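Handout 6: Small Parts, Cords and the Bin Problem
Household and Workshop Organization, evening section
Instructor: Naveen Bhatia
June 2022

Read before class. Bring one cord you cannot identify. Everyone has one.

1. Where we left off

Last time we did shelves, and several of you went home and bought more of them. Please stop. A shelf is a place to put a container, and until the containers are sorted out you have only raised the mess to eye level.

The Peeters exercise (handout 5, back page) is still due. To recap, the Peeters household owned 1,048 loose items in one hall closet, 100 of which were chargers or parts of chargers. They owned 40 bins. The bins were stored in the garage, inside a bigger bin.

2. Terms

Open-front bin: a bin with a low or sloped front, so you can see in and reach in without lifting it down. Good for things you use weekly. Bad for anything that springs.

Divided bin: has a partition. Use it for two kinds of thing that belong together. If you put the same kind of thing on both sides, you have bought a wall.

Home bin: the one bin where a given thing lives. "Usually in there" does not count as a home.

Loop: a cord wound back on itself so it fits its bin. Size it to the bin, and don't wind it around your elbow unless your bin is elbow-shaped.

3. Sorting by color

Color works when there are few colors and everybody in the house agrees on them. Three is plenty. The Desura system comes with eleven, including two grays, and I have yet to meet a family that can tell them apart after supper.

Assign the color before you fill anything. Write it down and tape it inside a cupboard door. Yellow for "things to decide on" is popular in this class, and by November it is generally the fullest bin in the building.

4. Cords

Work on a flat surface with the bins already set out side by side. Take one cord at a time. Find both ends first, then coil. If a cord has one end under another cord, leave it and start with the one on top. Pulling is how a tangle becomes a knot, and we do not have the evening for knots.

A coil that climbs out over the front of its bin isn't put away. It is visiting.

Three views of the practice table, white, black and yellow bins:

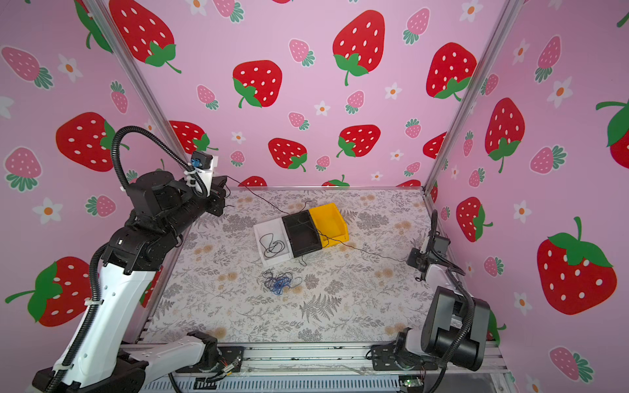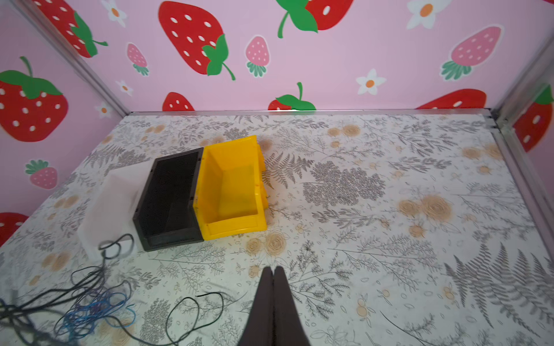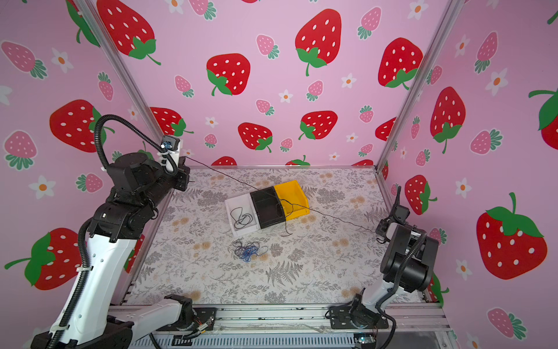
5. Labels

Label the front lip, low down, in capitals. Name the contents and leave your hopes out of it. "CORDS, PHONE" is a label. "MISC" is a surrender, and "MISC 2" will be marked down.

Cirkemach label tape peels off curved plastic in warm rooms. The Haritbridge tape holds, but it holds forever, so be sure of your spelling.

6. For next class

a) Empty one drawer. One. Do not send me photographs of the whole kitchen.
b) Sort it into no more than three bins, with a color for each, and coil every cord you find.
c) Leave it alone for four days, then write down what has moved and who moved it. Initials are fine.
d) Read the section on string in the course packet. It is short, and so is most of the string.

Late work goes in the yellow bin by the door.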